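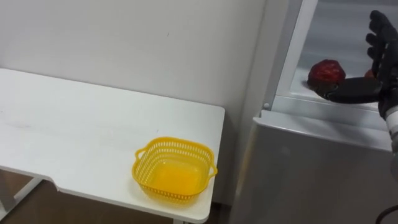 The yellow basket on the white table, beside the refrigerator.

"First you empty the table, then you open the door"

Raymonde Petrenko has a rule for her kitchen, and it is a short one. Before anybody opens the refrigerator to clean it or to fill it, the table next to it must be free. "No letters, no keys, no bread," she told me. "If the table is full, you will stand with a cold jar in your hand and look for a place. Meanwhile the door is open and your feet are getting cold too."

I visited her on Monday, May 5, 2025, in Dandivwood, where she has lived for 12 years. I wanted to speak with her about food storage in a small home, a subject on which she gives evening classes at the Kendness adult school. She answered most of my questions standing up.

We began with the basket. It is square, yellow, made of plastic, with small slots in the sides and two little handles. She bought it in Mavromatis, the household shop near the bus station, in October. "I wanted the green one but they had sold it," she said. "Now I am glad. With yellow I see it immediately. My old one was white, and on a white table I put my elbow in it more than once."

Her method with the basket is simple. Everything that has to be eaten soon goes into it: the half lemon, the open yogurt, the piece of cheese that is becoming hard at the corners. The basket then goes back on the middle shelf, at the height of the eyes. When she cooks, she takes the whole basket out by the handles, puts it on the table and decides what the dinner will be.

"In the class people ask me for a list of containers to buy," she said. "They have seen on the internet a refrigerator with 200 transparent boxes. I tell them, please buy one basket. Use it for a month. After this month you will know if you need a second."

And does she have a second?

"I have a second," she admitted, and laughed. "It is for onions and it does not live in the refrigerator."

I asked why she prefers slots to a closed box. She explained that a closed box hides a leak until the day you lift it, and that with the slots the air can move between the things. The bottom of her basket is solid, and she considers this important. "I had one with holes also in the bottom. A strawberry went soft, and the juice visited three shelves."

The washing of the basket takes place on Sundays, in the sink, with dish soap and an old toothbrush for the slots. She does not put it in the dishwasher. A friend did it with a similar one and the rim came out bent.

The table has its own history. It is white, with rounded corners and a metal frame underneath, and it came from an office that was closing. The front edge is not straight: at one place it steps back, as on some desks. "I suppose it was for the person who was sitting," Mrs. Petrenko said. "For me it is the place where I stand when I peel potatoes. I am nearer to the work and my back is happy."

She paid for it with a cake. The marks on the top do not bother her. She has tried baking soda, and she has tried a cleaning paste called Turkance that a neighbor recommended, and some of the grey marks went away and others stayed. "It is a table. I am using it every day. If somebody comes to dinner and looks at the scratches, then my soup was not good enough."

Her only regret is the position. She would like to have it at the window, but the socket for the refrigerator is on the other wall and she wants the two close together. She tried it the other way for one week. "I walked like a waiter," she said. "Milk, walk. Butter, walk. I moved everything back on Saturday with my nephew."

We spoke also about money. In her classes she asks each person to write down for one month what they throw away and what it had cost. Most are surprised, and a few do not come back. Her own notebook, from the first year when she did it, shows 729 crowns of food in the garbage, and she remembers the biggest part of it very well — a smoked fish, bought for a celebration that was then canceled.

"I forgot it behind the cabbage," she said. "A whole fish! You would think that a fish reminds you by itself. It was well wrapped, this was the problem."

These days she writes the date of opening on a strip of paper tape, on every jar. The tape must be on the lid, not on the side, so that she can read it from above when the jar stands in the basket. For leftovers she does not write the name of the dish, only the day. If she cannot recognize the dish, she says, the day does not matter any more.

Her next course at Kendness starts after the summer and has places for 12 people. Participants should bring a notebook and one container from home, of any color.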